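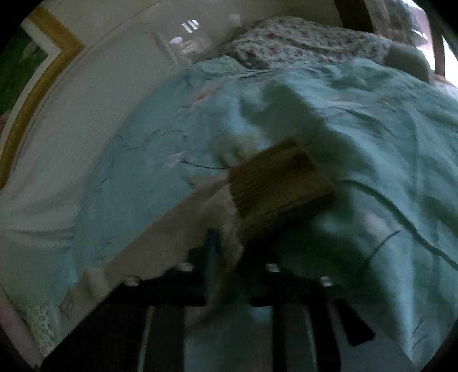
Page last changed: December, by N. Bundgaard

Housekeeping Basics, Unit 4: The Bed
Notes for the practical group. Typed up fast after class, so read with the board notes next to you.

What you need on the trolley before you go in: two sheets, duvet cover, two pillowcases, mattress pad if the old one is marked, laundry bag. Lint roller. Nothing goes on the floor, ever. Clean linen on the chair or the dresser, used linen straight in the bag.

Starting point

Most of you picked a bed like the one at the top of this page. Light aqua duvet, all rumpled, pillow with the little red and pink flowers half tucked under the top edge of it, grey-blue cushion up in the corner. White textured blanket hanging down one side. Looks like a big job. It isn't, if you go in order.

Things to look for before touching anything:
- loose items on top of the bedding. In the picture a wooden block with grooves, lying tilted on the duvet. Take it off first. Guest's things go on the nightstand, all together, where they can be seen
- blankets or throws hanging over the side. Lift, don't drag
- anything hung on the wall near the bed. Gold frame on the left in this one. Swing a duvet at it and you'll be filling out a form
- posts and rails. Dark wood post here, curved headboard rail next to it. Corners of the cover catch on these

Order of work

1. Curtains and window open. Bed airs while you do the bathroom.
2. Loose items off.
3. Cushions off, then pillows. Cushions never on the floor (see above).
4. Blanket off, folded in half and half again, onto the chair.
5. Duvet back over the foot of the bed, or off completely if the cover is being changed.
6. Strip bottom sheet from the head down. Roll it inwards so crumbs and hair stay inside.
7. Check mattress pad. Check mattress under pad. Write down stains, with room number.
8. Fresh sheet. Center crease down the middle of the mattress. Tuck head, then foot, then sides.
9. Duvet.
10. Pillows, blanket, cushion.

Corners

Eyvindur showed the folded corner twice, I'll only write it once. Tuck the end. Pick up the side of the sheet a forearm's length from the corner, lay it up on the mattress so it makes a triangle. Tuck what hangs down. Bring the triangle back over, hold the edge with a flat hand, tuck. Should be 45 at the fold and 90 at the bottom edge. If it balloons you let go too early.

Fitted sheets: opposite corners first. Don't pull on the elastic with your nails.

Duvet cover

Inside-out method. Cover inside out, hands in, grab the two far corners, grab the duvet corners through it, shake down over. Close buttons or snaps while it's flat on the bed. Then go to the foot and shake from there, short shakes, up to four. More than that just pushes the filling around.

Closed end at the head, buttons at the foot. Smooth from the middle out with the forearm and not the palm, palms leave marks on the darker covers.

Diagonal creases running over the duvet usually mean the inside is twisted in the cover. Smoothing won't fix it. Open it and redo the corners. A few of you spent ages ironing with your hands on this one.

Pillows

Hold by the sides, not under the chin!! Fold in half lengthwise, drop into the case, let go. Open end faces away from the door. Patterned cases: pattern up, and the right way up if it has one. Sprigs like the red and pink ones go any direction so don't fuss.

Small cushions last, one knock on each side to fill out, set in front of the pillows and not beside them.

Blankets and throws

Waffle and ribbed weaves stretch. Never hang them by one corner to dry. On the bed: folded in three, across the foot, same drop on both sides. If it's meant to hang along the side, straighten the bottom edge so that it's parallel to the floor.

Mixed patterns (someone asked). In a private house leave them how the owner has them, florals on plain, whatever. In the Julus rooms it's matching sets only, labels on the shelf.

Linen room

Tako rack = singles. Urka rack = doubles and duvet covers. Please stop mixing them. Anything with a tear goes in the Baldursdóttir bin by the door for mending, with a safety pin at the tear so that they can find it.

For next time

Read pages 31 to 34, stain chart inclded. Practice the corner at home on your own bed, both sides, left side is harder for most people. Practical check is one double bed start to finish, no timer this round. I look at corners, duvet, and where you put the guests things, in that order.

Bring an apron. Questions to me or Eyvindur before the 9:00 start, we're in the linen room.

N.B.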